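3.2 Materials and sorting procedure

Color naming was tested in two rounds. In the first, each of the 40 children saw printed color cards one at a time and was asked for the name of the color in Vietnamese and then in English. In the second, held 8 days later, the same child was asked about household objects. We kept the rounds apart so that the names given to the cards would be less fresh in memory. All sessions were run by Thảo Vương and Oanh Lại in a side room at the Kitier preschool, and every child had a parent or teacher present.

Answers were written down as spoken. If a child gave two names, both were kept, and the first was used for scoring. Modifiers such as "light" and "dark" were entered in a separate column. A child who gave no answer was asked once more and then moved on to the next item. 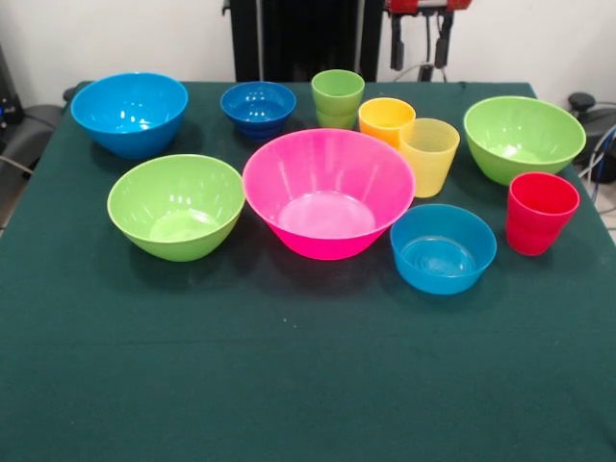
Figure 2. Plastic bowls and cups on a dark green cloth.

Vietnamese speakers use the word xanh for a range that English divides into blue and green. Adults usually add a second word when the difference matters, as in xanh lá cây (leaf xanh) or xanh nước biển (seawater xanh). Our interest was in when children start to add that second word without being asked. Plastic tableware is well suited to the question, as it comes in strong colors and children know it from meals. In Figure 2, the large bright blue bowl, the darker royal-blue bowl beside it and the lime-green cup could all be called xanh, and so could the cloth under them. The orange-yellow cup falls outside the range. A child who says only xanh has given a correct name in each of these cases, but a listener could not tell which object was meant.

We therefore scored each answer twice. The first score recorded whether the name was acceptable to adult speakers. The second recorded whether it would pick out one object from its neighbors. Acceptability was judged by Huệ Sầm and Nhi Đồng, who worked separately and did not know the age of the child. They disagreed on 8 answers, mostly involving turquoise, and these were settled by discussion.

Parents also filled in a language background form covering the languages spoken at home, the hours of English heard each week and any older siblings in school. The form was adapted from the one used in the earlier Tudevum survey, with the questions on reading removed. Two forms came back incomplete, and the missing answers were collected by phone in August.

3.3 Analysis

Of the second-round answers, 169 used xanh alone and 116 used xanh with a second word.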